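August 2021
By Telma Daza

Filed under: Paper Trimmers & Cutting Tools

The Kuserora Desktop Trimmer

Most of us own a paper trimmer that cuts beautifully for a month and then starts chewing. You line up your cardstock, say a small prayer, slide the blade, and get an edge like a postage stamp. The Kuserora is our answer to that, and it took Dardo Villalba 28 tries to get the rail right. He kept the first 27, if anyone would like to see a grown man sulk over a shelf.

The blade rides on a steel rail instead of a plastic groove, so it can't wander off when you press down. It takes cardstock, vellum, thin chipboard and glitter paper. Yes, glitter paper. You will still find the glitter in your coffee, but the cut will be straight.
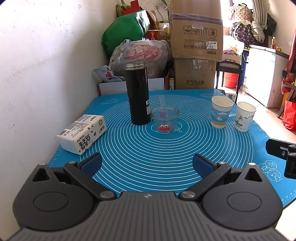 The scoring wheel swaps in with a quarter turn and stays put. We've marked the base for A2 card fronts and for mini slimline, with a fold-out arm for 12 x 12 sheets. The arm locks. On our old Nerport model it did not lock, and we have read all of your emails about that.

Each trimmer comes with 2 cutting blades and one scoring wheel. Dardo's test blade went through 1,275 cuts of heavy cardstock before it began to drag, and he has the confetti to prove it.
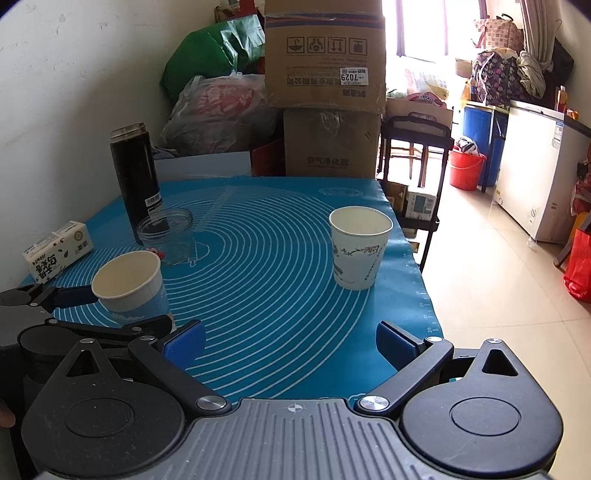

Replacement blades are sold under our Givlow label, in packs of two. Blades from the Nerport will not fit, however firmly you push.

Color choices are gray, mint, and a pink that Dardo calls "salmon" and everyone else calls pink. The first batch is 593 trimmers, shipping from our Navarrete workroom. The next one is due in October, if the rails arrive when the rail people say they will.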